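Shareholder questions about the Budum and Stirar merger

Last updated August 8, 2024

What is being proposed?
Stirar will merge into a subsidiary of Budum. Stirar will stop trading as a separate company and its shares will be cancelled. Holders will receive cash for each share they own on the closing date.

Do I have to vote?
No, but a share that is not voted has the same effect as a vote against. The merger needs a majority of all Stirar shares in issue, including those whose holders do not send in a form.

How do I vote if my shares are held by a broker?
Your broker will send you a voting instruction form. Fill it in and return it to the broker, not to us. Brokers set their own cut-off, often 2 working days before the meeting, so check the date printed on the form.

Can I change my vote?
Yes. Send in a later form, or come to the meeting and vote there. Only the last valid vote is counted. If you hold through a broker, ask them how to change your instructions.

What are appraisal rights?
They let a holder who does not vote for the merger ask the court to decide the fair value of the shares. The court's figure may be higher than the merger price, the same, or lower. You must send a written demand before the vote is taken, and you must keep your shares until closing.

I have heard there is a court case. What is it about?
Two holders filed a claim in March. They say the board did not look hard enough for other buyers and that the proxy statement left out part of the advice given by Dunne, the board's financial adviser. They have asked for the vote to be put off until more is disclosed. The board denies both claims.

Am I part of the case?
The claim was brought on behalf of all public holders, but the court has not yet certified a class. You do not need to do anything at this stage. If there is a settlement, you will be sent a notice and given time to object.

Will the meeting go ahead?
Unless the court orders otherwise. If it is put off by more than 30 days, a new notice will be posted to every registered holder.
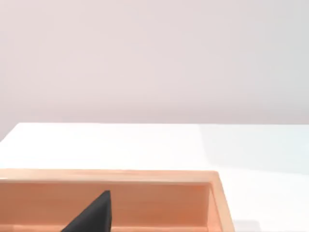
When will I be paid?
Registered holders will get a letter from the paying agent after closing, with a form to return. Payment is sent within 4 working days of the agent receiving a completed form. Holders with a broker will see the cash in their account without filling anything in.

Will I have to pay tax?
That depends on where you live and what you paid for the shares. We cannot give tax advice.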